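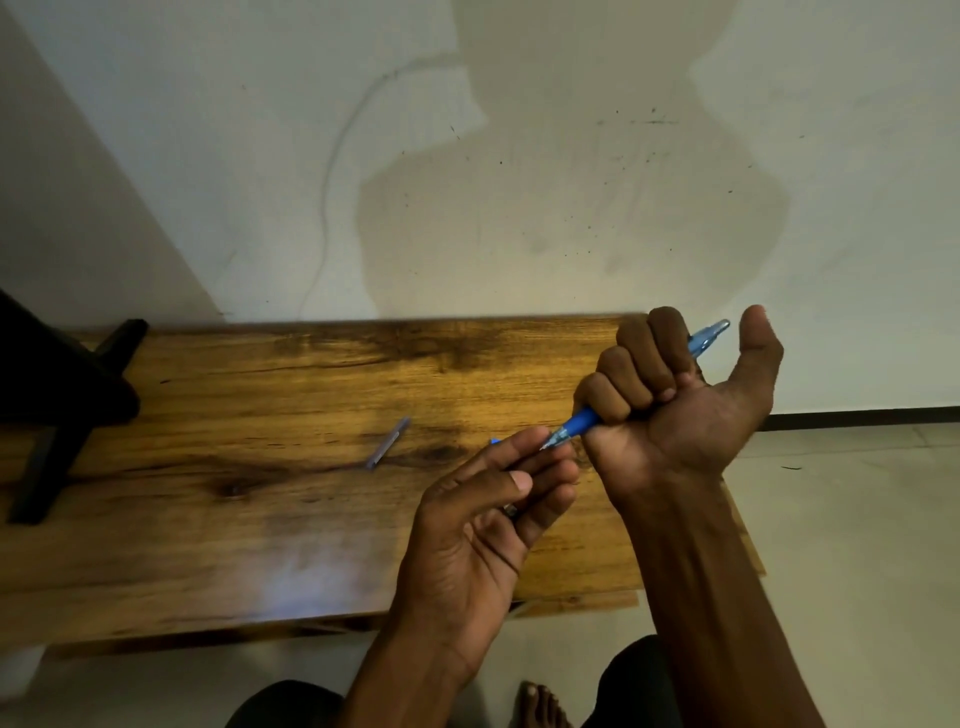 Figure 2. A blue pen held in both hands in front of a wooden bench.

4.2 What the heat diaries told me

I went into this part of the study expecting the diaries to be the boring bit. The scoring sheets had all the numbers in them, and I figured the surfers would scribble a line or two after each heat and get on with their day. Instead I ended up with pages of stuff about wave choice, bad sleep, and whose board was riding well, and I spent most of December reading it on my kitchen floor.

A quick reminder of who we're talking about. The six surfers in the Stemside group all compete at the regional level, and all of them had surfed at least two full seasons before I met them. They wrote by hand, on paper, as soon as they could after coming out of the water. I'd offered them a phone app (Drondus, the one described in Section 3) and they hated it. Cold fingers and touch screens don't get along, and a couple of them said they just didn't feel like typing with sand all over everything. So paper it was.

The main thing I was looking for was how they talked about confidence before a heat and whether that matched how they talked about it afterward. I asked them to rate their confidence from 0 to 100 while they were waxing up, seal that number in an envelope, and then write freely once the heat was done. When I lined up the two, the surfers who lost were much more likely to remember feeling shaky beforehand than their sealed number said they had. The winners did it too, in the other direction, though not as strongly. One surfer who'd given herself a really high number wrote afterward that she "knew it was going to be one of those days" — and she'd written nothing of the kind in the envelope!

I don't want to make too much of that. Six people is a small group, and they all train on the same stretch of beach with the same coach, so they've probably picked up each other's way of talking about losing. Alper Işık, who coded the diaries alongside me, thought the shared coach mattered more than I did. We went back and forth on it for a while. His point was that the phrase "I wasn't in rhythm" shows up again and again, and it's a phrase the coach uses on the beach all the time. My feeling is that people borrow words for things they already feel, but I'll admit we can't tell those two apart with what we've got.

Waiting was the other big theme, and I hadn't planned for it at all. My questions were about waves ridden, and the surfers kept writing about waves they let go. Priority came up a lot here. Having first pick of the next wave should be a comfort, you'd think, but in the diaries it often reads like a burden, especially late in a heat when the ocean goes flat and the clock keeps running. Several entries describe holding out for a set, getting nervous, taking something mediocre, and then watching the other surfer get the good one right behind it. The sealed numbers didn't predict who would do this. High confidence or low, they all did it sooner or later.

At Noh, where the shore break is heavy and heats are messy, the entries get shorter and a lot more physical — sore ribs, bad paddle outs, a leash that kept tangling. At Prolavo the waves are softer and the waits are long, and that's where nearly all of the writing about nerves comes from. I should've balanced the two breaks better when I set up the schedule. As it stands, the break and the mood are tangled together, and I come back to that in the limitations.

The next section takes the same heats and looks at them through the judges' scores.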